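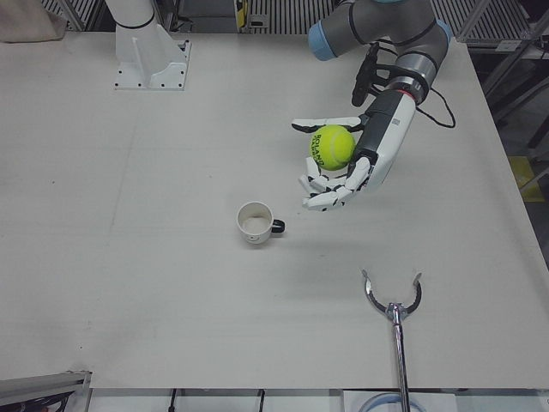
Tennis balls, and where they end up

August 5, 2022

I went looking for one tennis ball this morning and found balls in the coat closet, under the stairs and (why?) in the bread bin. The yellow-green one with ROLAND printed down the side is my favorite, and I'd hate to see it go to the dog next door. So the good ones now live in the old Rakberg tin by the back door – lid off, or we'll never put them back. The bald ones can stay in the garage until March, when I start washing the car again. I still have to do the rackets, and two of them need new grips.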